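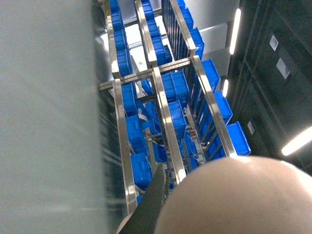

¿Hace falta tener todo el catálogo cargado antes de empezar con la reposición por doble cubeta?
Basta con las referencias que se consumen todos los meses; el resto puede seguir con pedido manual el tiempo que haga falta.

2. Puesta en marcha de la doble cubeta

El folleto comercial de Wekeo afirma que el sistema «se configura solo». Conviene leer esa frase con reserva. El programa propone cantidades de reposición a partir del histórico, y si el histórico está mal, las propuestas también lo estarán. En el almacén de Poltville, para el que se redactó esta guía, había 374 referencias dadas de alta y solo 113 con movimiento regular. Wekeo sugería cubeta doble para todas.

Antes de empezar, tenga a mano la lista de consumos, los plazos de entrega reales del proveedor y un juego de etiquetas en blanco.

1. Exporte el consumo desde Informes > Movimientos. Desactive la casilla «Suavizar picos», que viene marcada de fábrica.
2. Retire de la lista las referencias sin salidas en el periodo. El programa las marca como «latentes», palabra amable para un artículo que no pide nadie.
3. Anote el plazo de entrega tal como consta en los albaranes. El plazo del catálogo de Ghumman es un deseo.
4. Calcule el contenido de cada cubeta: consumo diario por días de plazo, más el margen que usted esté dispuesto a pagar.
5. Introduzca la cantidad a mano en el campo «Contenido fijo» y pulse Guardar. Si pulsa Recalcular, perderá lo escrito.

Nota: el campo «Contenido fijo» admite valores hasta 3000 unidades. Por encima de esa cifra el programa recorta el valor y no muestra ningún aviso. Para tornillería menuda, trabaje con la unidad «bolsa».
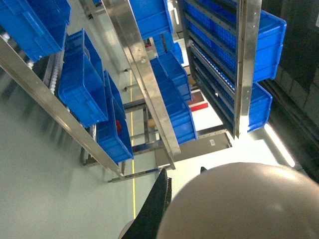
El margen del paso 4 merece un comentario. Wekeo lo llama «colchón inteligente» y lo fija según una fórmula que el fabricante no publica. Hemos preguntado por ella y la respuesta fue otro folleto. Mientras siga sin explicarse, recomendamos decidir el margen por familias de artículos y dejarlo por escrito en la ficha, con el motivo.

2.1 Etiquetado

6. Imprima dos etiquetas por referencia, una por cubeta. Las dos llevan el mismo código de artículo y distinto número de cubeta.
7. Compruebe la lectura con el lector que se va a usar a diario, a la distancia habitual. La prueba de pantalla da por buenas etiquetas que luego no se leen.
8. Pegue la etiqueta en el frente de la cubeta, sobre plástico limpio y seco.
9. Coloque delante la cubeta número uno y detrás la número dos. Al vaciarse la primera, se lee su etiqueta y se pasa a la segunda.

Precaución: no rellene nunca la cubeta de delante con género de la de detrás. El programa no lo detecta y el aviso de compra saldrá tarde.

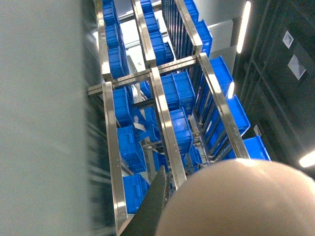

Figura 3. Cubetas azules en filas, entre guías de acero inoxidable.

Las etiquetas Hiltard se venden como «permanentes». Puede que lo sean en una oficina. Con aceite en las manos, prevea cambiarlas – y guarde el archivo de impresión, porque el programa no conserva copia del formato.

2.2 Primer mes

10. Active los avisos de compra en modo «Propuesta». El modo «Automático» envía el pedido sin que lo vea ninguna persona; déjelo para más adelante, si es que lo necesita.
11. Revise cada semana las cubetas leídas y contraste con los pedidos emitidos. Toda lectura sin pedido es un fallo de configuración hasta que se demuestre otra cosa.
12. Si una referencia se agota antes de llegar la reposición, corrija primero el plazo y después la cantidad. Cambiar ambos a la vez impide saber cuál estaba mal.
13. En diciembre, suspenda los avisos durante el cierre del proveedor. El calendario de festivos de Wekeo no lo contempla.
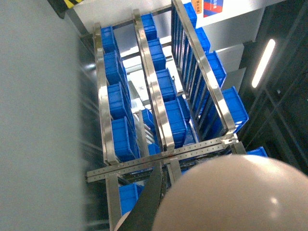 ¿Qué se hace si se lee dos veces la misma cubeta?
Anule la segunda lectura en Movimientos > Pendientes antes de confirmar la propuesta; una vez confirmada, hay que llamar al proveedor.

Nota: el indicador «Ahorro estimado» de la pantalla inicial compara su almacén con otro que el programa supone peor gestionado. Puede ocultarse en Preferencias > Panel.

Revisión de esta sección: 1 de junio de 2025.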